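Section 13. Care of Countertops

Watero surface cleaner is suitable for daily use on the counters supplied with your Evance kitchen. Read this section before the first cleaning.

1. Remove all dishes and food from the area to be cleaned.
2. Dilute the cleaner with water in a clean bucket - do not apply it undiluted.
3. Wipe the surface with a soft cloth, working toward the sink.
4. Rinse with clear water and dry with a second cloth.

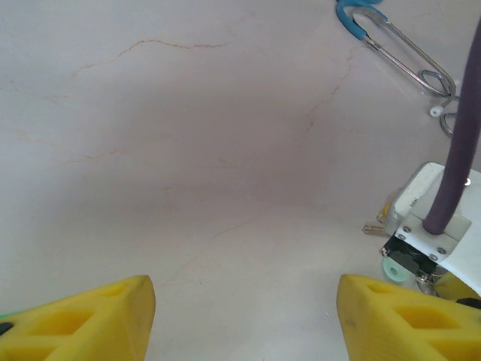
Figure 2. Pale marble countertop.

CAUTION: Do not use vinegar, lemon juice or scouring powder on marble. Acids leave dull marks that cannot be removed by cleaning.

Note: Sealed surfaces should be resealed every two years. For the list of approved sealers, see page 16.

Revised January 2019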